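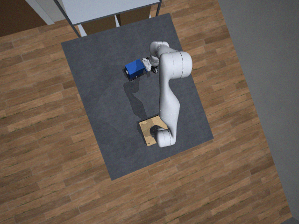
Print | E-mail

Notebook, 7/25/21

A quiet Sunday, so I have finally sat down with the death notices from the Bustham paper, which I have been promising to get to for most of July. The index stands at 2,258 entries now, and I added 16 this morning before the kettle went on for the second time.

The Dirnstead cuttings are slower going. Families there liked to put in everything – the chapel, the allotment, the grandchildren in order of age – and I find I can't skim them. One lady kept the school kitchen going until she was 71 and was remembered chiefly for her treacle tart, and I read hers twice over when I ought to have been typing.

Spelling of Bakilana still not settled. Two notices give it as a birthplace and one has it as the name of a house, so I've entered all three as printed and put a query against them. Please don't tidy these up, whoever is in next!

Maiden names go in their own column from now on, even where we're only guessing from a brother's surname (add a question mark if so). The Praltmont box is still tied up with string on the bottom shelf and I'll start on it after lunch tomorrow.

Print | E-mail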